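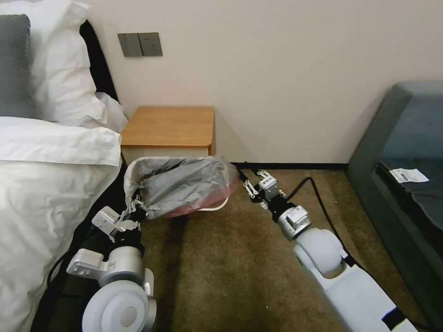 4 min read

Travel Talk > Hotels & Lodging > Housekeeping and Tipping

Do you still want your room made up every day?

7 replies · 950 views

**marmaladeroad**
Hello all, I hope this is the right board. My husband and I just got home from a long stay at the Catier in Clestesdale (his sister had a new baby, and there were already too many of us for her house), and at check-in they asked whether we wanted daily service or would rather "opt out" and get a small credit at the breakfast counter. I said opt out before I'd really thought it over, and by the middle of the stay I was sorry. The bed I can make myself, I've been making beds all my life. But the wastebasket in a hotel room is such a little thing, and two people eating takeout fill it by suppertime. I ended up tying up the bag and walking it down to the ice machine, where there was a bigger bin, and feeling a bit like a raccoon.

So what do the rest of you do? And if you skip service, do you still leave a tip at the end?

**twolanehighway**
Opt out every time, and I'd do it even without the credit. I travel for work and I like to leave my papers spread over the bed and find them there when I come back. I put the bag outside the door in the evening and it's gone by morning. No one has ever complained about it. Fresh towels I get from the desk, and it makes a nice little walk.

**quiltsandcoffee**
I have to disagree with you there, though I mean it kindly! I cleaned rooms for 8 years at a place out on the Rerkow road, and bags in the hallway were the bane of our lives. They leak. Somebody's toddler gets into them, or a dog does. And a room that hasn't been touched in a week takes twice as long to turn over as one we've been in every morning, but we were allowed the same number of minutes for it. When the hotel says you're doing the staff a favor by skipping, please take that with a grain of salt. Several of the ladies I worked with lost hours over it.

On the tip: yes, please, even if you skipped. The last day is the hard one. Leave it with a note that says it's for housekeeping, or we won't dare pick it up.

**marmaladeroad**
Oh, I never thought of the hours. Now I feel worse about the breakfast credit than I did about the trash. Thank you for telling me, truly.

**gus_in_the_pines**
Don't feel too bad, marmaladeroad. It isn't up to the guests to fix how a hotel pays its people. If they want the rooms cleaned every day they can clean them every day and charge me for it. I paid 80 dollars a night at the Kowalczyk last March, a plain sort of place with carpet older than my truck, and they came in daily without anybody asking me anything. Lovely stay. They even lined up my shoes.

**twolanehighway**
See, the shoes would bother me. I don't want my shoes lined up by a stranger. I do take the point about the bags, though, and I'll carry mine down from now on. Fair enough.

**fernhollow_jo**
There's a middle road that works well for us, and it's just to ask for service every third day or so. We've never been told no. I also pack a few grocery bags flat in the bottom of the suitcase, and those are good for the smelly things like banana peels and the coffee grounds, so the room bin only gets tissues and receipts. My mother did this on every trip we ever took, and she also brought her own lightbulb for reading, which I have not kept up.

One thing I'd ask quiltsandcoffee while we have you: is it a help or a nuisance if I strip the bed on the last morning? I've heard it both ways and my family argues over it in the car.

**quiltsandcoffee**
Happy to settle it, at least for where I worked! Leave the bed alone. I know people mean well, but I'd rather see the sheets flat so I can tell what needs soaking before it all gets balled up with the blanket. What really helps is to put the used towels in one pile in the tub, and get all the trash into the can or right next to it in a bag. The worst was finding a coffee cup with a splash left in it dumped into a can where the liner had slipped down inside. You'd lift out the bag and then have to scrub the can, and there goes your lunch.

And every third day is a fine plan. Just tell the desk when you check in, so it gets onto the morning sheet. If you only mention it to whoever is in the hall with the cart, she may not be the one working your floor the next time.

7 shares · Report a post · Back to Hotels & Lodging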